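Our Sunday at the Drulmont open day

I'd been meaning to get out to Drulmont for three years running, and every July something came up. A wedding, then a flat battery, then a gastro bug that went through the whole house. So when Tegwen Owen rang to say she had a spare seat in the car and was leaving at half past seven whether I was in it or not, I put my boots on and stood at the gate with a thermos like a kid waiting for the school bus.

For anyone who doesn't know it, Drulmont is the old wool scouring works on the river flats, shut for years and now being put back together bit by bit. One day a year they open the lot, including the upstairs rooms you can't normally get into, and a heap of local makers and clubs set up in the side buildings. Entry was six dollars, cash only, and parking is in the paddock next door. Wear something on your feet you don't mind getting muddy. I wore the good boots, silly me.

Getting there

It's 63 kilometres from our side of town and the last stretch is gravel, corrugated enough to rattle the fillings out of your head. Tegwen drives it like a rally stage. We still got stuck behind a horse float for ages, and by the time we pulled in the paddock was half full and the bloke in the orange vest was waving people further and further down towards the creek.

The smell gets you first. Even after all this time there's lanolin in the floorboards of the main building, and once the sun hits the iron roof it comes up warm and sheepy and a bit sweet. I love it. Tegwen doesn't, and walked around with her scarf over her nose for the first quarter of an hour.

The scouring shed

We went straight into the big shed because the guided walks fill up fast. Ours was led by Meirion Parri, who started at the works as a lad of fifteen and has the loudest voice I've ever heard on a small man. He didn't need the microphone they gave him and ended up putting it in his back pocket, where it squealed every time he turned around.

He took us down the line in the order the wool would have gone. First the bale room, with stencils still on the wall, then the opener, and then the long bowls where the fleece was raked through hot water and soap, one bowl after another, getting cleaner as it went. He said the sound in there was so bad that the men had their own hand signs, and he showed us the ones for "stop", "smoko" and "the boss is coming". There was a fourth one he said he'd show us if the children left.

What I hadn't understood before was how much of the place was about water. They pulled it from the river, heated it, dirtied it and then had to do something with it, and for a long while the something was putting it straight back in the river. Meirion was pretty frank about that. His mum's family lived downstream and wouldn't let the kids swim on weekdays. Later on they built settling ponds and skimmed off the grease to sell, and you can still walk along the pond banks, all reeds and ducks now. We saw a pair of swans with their greyish young ones trailing behind.

The wool store upstairs

This was the bit I'd come for! You go up a wide timber stair with treads worn into scoops, and at the top there's this enormous room with a sawtooth roof and light pouring in from the south side. The buyers wanted an even light so they could judge colour. I stood there feeling very small and took far too many photos of the beams.

They'd laid out fleeces on the old classing tables, and a woman from the local spinners' group let us pull a staple and flick it next to our ears to test if it was sound. Mine snapped. Tegwen's pinged like a guitar string and she was unbearable about it all through lunch.

There's also a little display of brand stencils, pay books and lunch tins in the corner office. One of the pay books is open at a page where somebody has been docked for "whistling". I'd have been broke in a week.

Lunch, and a grumble

The food was in the old cart shed. I had a lamb roll with mint sauce, which seemed the right thing to order, and a slab of hedgehog slice from the Cluller bakery stall that I'm still thinking about. Tegwen had the pumpkin soup and reckoned it wanted salt. The coffee van had one poor girl on it and a queue out to the weighbridge, and that's my one proper complaint. With that many people through the gate you need two machines, or at least an urn for us tea drinkers.

Seating was hay bales. Fine if you're under forty.

The side buildings

After lunch we wandered. The side buildings are a real grab bag and you never quite know what's behind the next door. We did these ones, in no sensible order:

The felting room. Hands-on, wet, very popular with kids. I made a blob. Tegwen made a smaller blob and called it a brooch.

The Fosia dye garden. Out the back in raised beds, with madder, woad, weld and a big scruffy clump of coreopsis. Skeins were hanging along the fence in the colours each plant gives, and I bought a rusty orange one I have no plan for. The gardener told me madder wants to be left in the ground at least until its third year before you dig the roots, so don't ask me how mine's going until then.

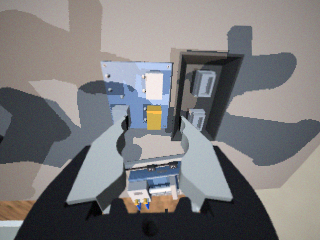 The loom shed. Save this for when your feet hurt, because there's a bench along the wall and you can just sit and watch. They had a big old dobby loom going, named Ellis for reasons I never got to the bottom of, and the weaver was working through a length of grey and cream blanket cloth. The noise is wonderful, a clack and a thump you feel in your ribs. She said she'd threaded 400 ends for that one blanket and dropped one near the start, found it four days later and cried in the car. I went and bought a scarf off her on the strength of that.

The shop

Small, and better stocked than I expected. Raw fleece by the kilo, washed tops, lanolin hand balm in little tins, tea towels with the works printed on them. I got the balm and a tea towel. Get in early if you want fleece, as the nice dark ones had gone by two o'clock and what was left was pretty burry.

Going home

We stayed until they started stacking the bales, which was a bit past four, and then had to wait while a ute was pulled out of the soft patch near the creek. Nobody minded much. Someone's kelpie had got loose and was rounding up the toddlers, and Meirion came past on his way to his own car and shouted goodbye at us from what felt like two inches away.

If you're thinking of going next July, go early, bring cash and bring your own cup of something. The upstairs room is stairs only at the moment, though there's a plan for a lift and a tin at the door if you'd like to chip in towards it. Dogs on leads are welcome outside. My boots are still drying on the back step, and Tegwen's already told me she's wearing the brooch to Christmas.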